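Gutholm Open Workshop

The Gutholm Open Workshop is a yearly open day held each November at the Gutholm robotics hall, a shared research and training building on the edge of the town of the same name. Visitors can watch robot arms at work, talk to the people who run them and, at set times, take the controls. The event is free, and entry to the main hall is by timed ticket.

History

The first open day was arranged by Dorothy Bickerstaff, then head of training at the hall, after several local schools had asked for separate visits. She put them all on one afternoon. It drew 38 people, most of them pupils and their teachers, and consisted of two talks and one working arm. The following year the doors were opened to the public and the programme grew to a full day.

Attendance rose steadily once the bus company began stopping at the gate. The highest figure so far is 1,566, reached in the year the hall's new lighting was fitted. Timed tickets were brought in after that, with 65 visitors let in at each slot. Keith Entwistle took over as organiser when Bickerstaff retired, and moved the talks out of the main hall and into the canteen, where they could be heard properly.

Programme

The doors open at 10 am. Each group is given a short safety talk and then walks the length of the hall, stopping at the benches that are running that day. A full round takes 40 minutes. Groups are not hurried out at the end, and many visitors go back to a bench they liked - the organisers allow this as long as the walkway stays clear.

The benches change from year to year. Past ones have included cable sorting, folding cloth, stacking cups and a drawing arm built by apprentices at Veltedo, a maker of small machine parts. The drawing arm was withdrawn after two years because its pens dried out too quickly, though it came back once as a still exhibit.

Talks are given in the late morning and again at 3 pm. Mattes Rothe has spoken several times on how grippers are chosen for a task, and Benedito Tavares on teaching a robot by guiding it through a movement by hand.

Grocery handling demonstration

The best attended part of the day is the grocery handling bench, known to staff as the Coelho bench after the engineer who first laid it out. Packaged food is picked up and moved at a table, using ordinary shop goods in place of test blocks. Boxes, bags and wrapped items each need a different hold. A thin card box will buckle if it is squeezed too hard, and a glossy one may slip or turn as it leaves the table.

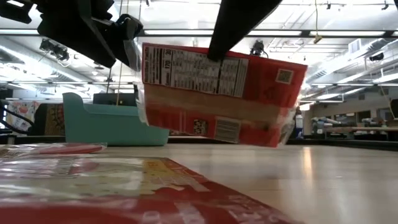 A red food box held at an angle above the table at the grocery handling bench, with a teal bin to the left.

The software used at the bench is called Gustulo. It was written at the hall and is maintained by Stuart Greenwood, who normally answers questions beside the table. Visitors often ask whether the robot reads the labels on the packs. Greenwood's usual reply is that Gustulo works from shape and position, and that label reading has been tried only in separate trials.

Access

The hall is on one level and has step-free entry from the car park. Children under eight must be with an adult. Bags are left at the front desk, and flash photography is not allowed near the benches.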